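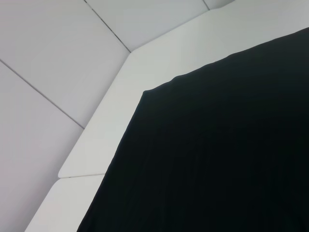
Product Review: Pamuren Black Cotton Cloth
Published July 4, 2021

The Pamuren cloth is sold as a general-purpose cover for work tables, display stands and serving surfaces. Our office purchased four of them in November for use in the reading room and the exhibit hall, and this review reflects their use since then.

Color. The black is deep and even. Under cool lighting it takes on a very slight greenish-blue cast, which will matter only to departments that need an exact match with other textiles. Against a white tabletop the contrast is strong.

Lay and creasing. Once spread, the cloth settles well. Shallow creases remain visible at an angle, and the hem has a tendency to ripple or lift in places. Pressing on medium heat corrects most of this. The rounded corners fold more neatly than the square corners of the Nudari cloth it replaced.

Care. Our cloths were washed 30 times. Fading was minor, but lint is a persistent problem and a roller should be kept at hand. The care label is printed in very small type.

Supply. Orders were placed through Stekwood, and one cloth arrived with a loose seam. The replacement took longer than the supplier had stated.

The cloth is recommended for display and light table use. It is not recommended for food service, where the heavier Testa cover holds up better to repeated hot washing.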